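Ticket 417
Product: Bundesness router, firmware as supplied
Provider: Sistotia
Site: Zarkside office, first floor
Opened by: Yeshi Beyene
Opened: 12 April 2019
Status: Closed by customer, with reservations

Original problem as reported

The internet drops out for four minutes and comes back without anyone doing anything. Yesterday it was at 14:10, today at 08:10. When it goes, it goes for everyone, wired and wireless. The front light turns amber, then green again. I have been told on the phone that this is "probably the Wi-Fi". My desktop is on a cable, so I would like that explained to me before I move any furniture.

We had the same thing in February. That ticket was closed with the words "resolved after restart". I don't think anything was resolved. I think the router was restarted.

Day 1, 11:30
First line support asked for a restart. Did it, under protest, and noted the time. Light green, connection back. Agent wanted to close the ticket. Declined.

Day 1, 12:15
Asked to check the filter on the phone socket. There is only one socket and the filter is the one Sistotia sent. Swapped it for the spare anyway. I also tried the test socket behind the faceplate, as instructed, and the line speed was the same to within a whisker. Put everything back.

Day 1, 15:40
No drop this afternoon. Agent rang to say the filter had clearly been the fault. One quiet afternoon proves very little, particularly when yesterday's drop was at 14:10 and today's was in the morning. Asked for the ticket to stay open until we have had a full week.

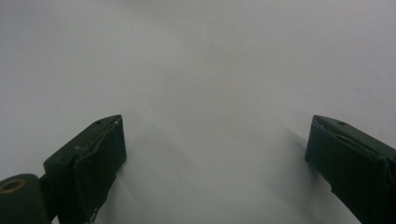 I also asked what the line looks like from the exchange end, as I asked in February. The answer was that the line tests clear. I'm sure it does. The line test takes under a minute and the fault happens for four minutes at a time, so you would need to be lucky.

Day 4, 09:00
Back in after the weekend. The router keeps the last 1,000 lines of its log, which sounds generous until you find that it writes a line every time somebody's phone wanders in and out of range. I can see back to yesterday afternoon and no further. There is a drop in there at 17:30, when the building was locked. So much for the theory that it's caused by "heavy use at peak times", which was offered to me on Friday with great confidence.

Day 4, 09:20
Turned off the setting that logs wireless devices joining and leaving. It's under Advanced, then System, then a second tab also called System. The log should now go back far enough to be of some use.

Day 4, 11:34
Dropped at 11:30, back just before 11:34. I did not restart. Log says:

11:30 WAN address released
11:30 WAN address request sent
11:31 no reply, retrying
11:32 no reply, retrying
11:33 address received
11:33 WAN up

The line itself stayed in sync the whole time. In other words the modem part was perfectly happy and the router had let go of its address and couldn't get another one.

Day 4, 14:05
Sent the log lines to support. Reply suggested changing the Wi-Fi channel. I have asked for the ticket to be passed to somebody who has read it.

Day 5, 08:50
Drop logged at 05:30. Yesterday's was at 11:30 and the one on the log before that was 17:30. So the gap is 18 hours each time. Wrote the next ones on a bit of paper and stuck it to the side of the filing cabinet: 23:30 tonight, then 17:30 tomorrow. The two I reported at the start, 14:10 and 08:10, are 18 hours apart as well. I am annoyed with myself for not doing the sum sooner.

It also fits the restart. Pulling the plug at 11:30 on day 1 started the clock again from 11:30, and everything since has been counted from there. A restart would always look as though it had worked, at least until the following morning.

Day 6, 08:45
23:30 drop was in the log.

Day 6, 17:36
17:30 drop arrived as predicted. Stood and watched the light go amber. Small satisfaction, no internet.

Day 7, 10:10
Call from second line support, who had read the ticket. He agreed that the address lease from Sistotia runs for 18 hours. A router ought to ask for a renewal halfway through and carry on without anyone noticing. Ours doesn't seem to ask until the lease has already run out, and then has to begin again from nothing. He says there is a newer firmware which "improves renewal behaviour". I asked what it improves about it. He didn't know. 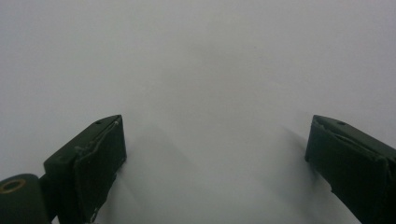
pale grey-white surface, close range, one faint speck.

Day 7, 16:20
Before touching the firmware I borrowed the old router from Fikre downstairs, who are on the same provider and had it in a cupboard. Fitted it in place of ours with our login details. If their box dropped every 18 hours too, the fault would be at the Sistotia end and no new firmware would help.

Day 11, 09:15
Four nights on the borrowed router and no drops. Its log shows a renewal every nine hours, one line each, no fuss. I'm prepared to say the fault is in our Bundesness unit or its software. I'm not prepared to say which.

Day 11, 10:40
Put our own router back and updated it from the file support sent. The first attempt stopped with "invalid image". Second attempt, same file, went through. I can't say that fills me with trust. All settings were wiped, including the fixed address for the printer, so allow half an hour for that if you are doing the same.

Day 11, 19:45
Renewal logged at 19:40, nine hours after the update finished. Connection stayed up.

Day 14, 09:30
No drops since the update. Renewals on time. Support asked if they could mark it as resolved and I have agreed to "closed by customer", with these points on record:

The filter was not the fault, and the earlier note saying so should be struck out.

The February ticket should be linked to this one.

I would like someone to say whether other customers with this model are on the old firmware, as I can't believe we are the only ones. So far the answer has been that this is "not something we'd have visibility of".

The paper is staying on the filing cabinet. If it drops again I'll quote this number and I won't be restarting anything first.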